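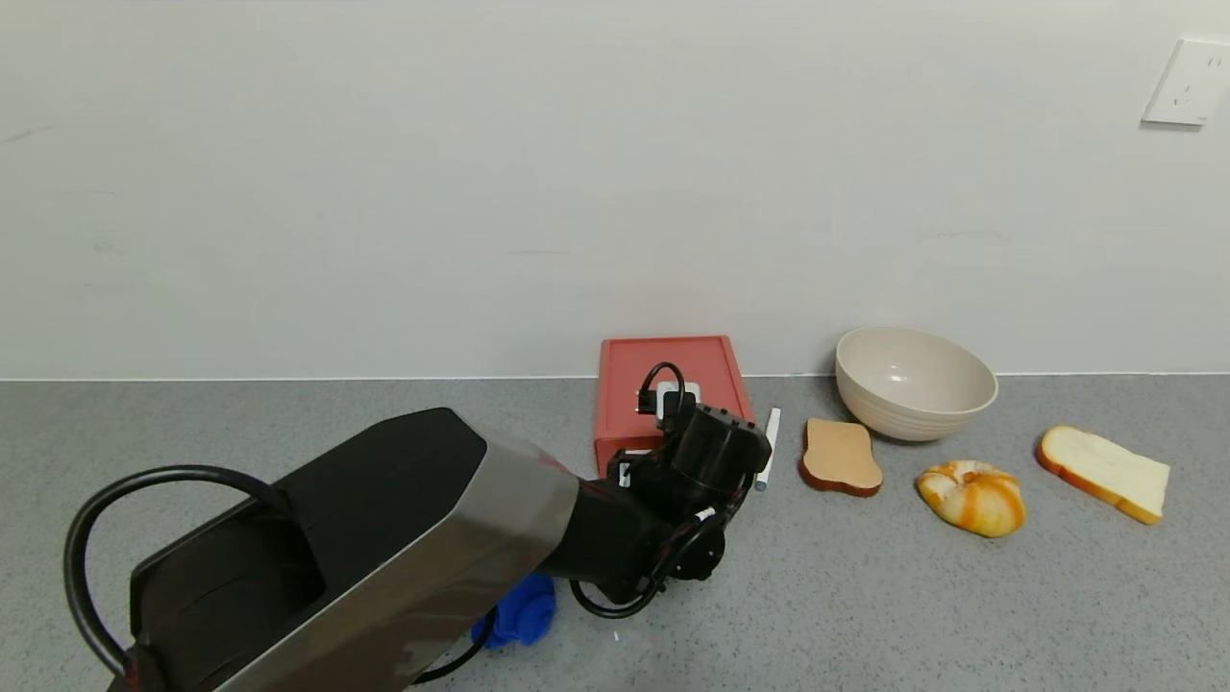

Erell desk and worktop box, coral red, on a speckled grey counter.

Print this page
E-mail this page

ERELL BOX WITH LID

The Erell is a shallow rectangular box for chargers, leads and other small items that collect on a kitchen worktop. It is supplied as two parts, a base and a lid, both in the same coral red. The range is sold by Nellow and was drawn by Elīna Vaher.

Base

The base has low walls on all sides and a flat floor without dividers. It takes a square plug-in adapter lying flat with its lead coiled beside it. Leads longer than 2 metres should be tied before storage. The floor is smooth and can be wiped with a damp cloth. Do not use scouring powder, as it dulls the surface.

Lid

The lid has a raised rim and lifts clear of the base. It is not hinged. When closed, the top will carry light items such as a phone charger. Maximum load on the closed lid is 3,000 g, evenly spread.
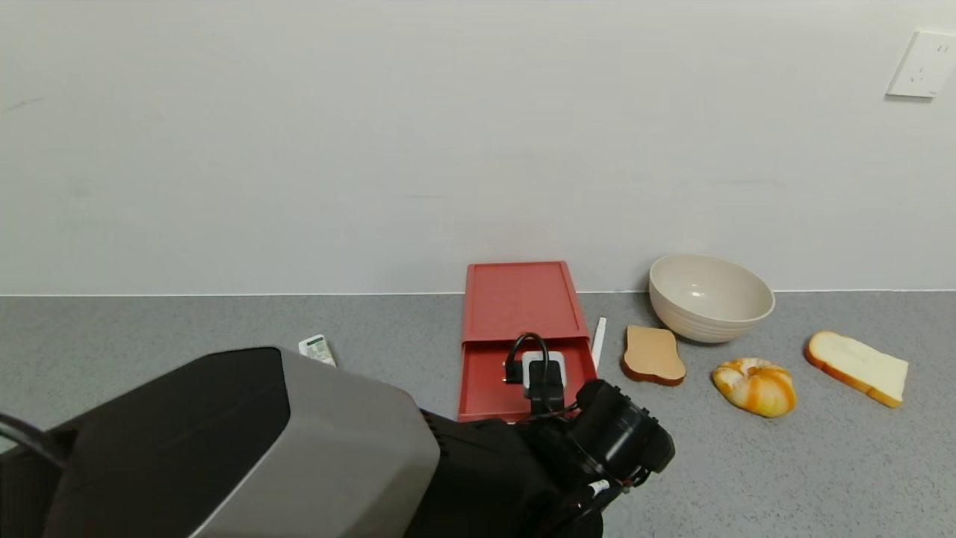 With the lid off, the box needs clear worktop to the front. Place the base with its long side parallel to the wall and check that it sits level before filling. If the box is kept near a socket, run the lead over the rim and leave enough slack to lift the adapter out without pulling on the plug. Adapters must not be used or charged inside the closed box.

Food contact

The Erell is not a food container. Bread and pastries may stand next to it on the worktop but should be kept in a bowl or bread bin of their own. The Qaisi bowl, cream, is listed separately.

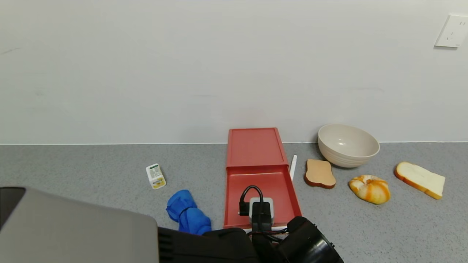

Lid stood upright against the wall, base open in front.

Storing the lid

When the box is in regular use the lid may be left upright behind the base. The rim should face forward. On polished stone the lower edge can slide, and two of the Seritz clear pads (sold in packs of 48) will hold it. Fit the pads to a clean, dry edge and press for a few seconds.

Using the base alone

The base can be ordered without a lid, part reference Erell B. It is used as an open tray for cloths, pens and small packets. 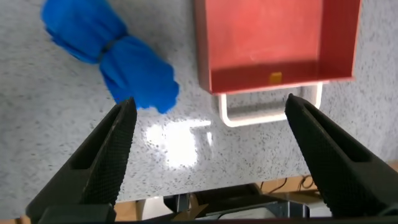

Fold or bundle cloths before putting them in, so that they lie below the height of the walls. Damp cloths should be dried first. Small loose pieces tend to gather along the near wall and are easiest to remove by tipping the base towards one corner.

Ordering

Colour: coral red only. Other colours are expected in March.
Minimum trade order: 200 boxes, complete or base only.
Replacement lids: available singly.
Trade enquiries: Jolanta Malinowski
Spare parts: Bayu Setiawan

Page revised 01/11/2025

Print this page
E-mail this page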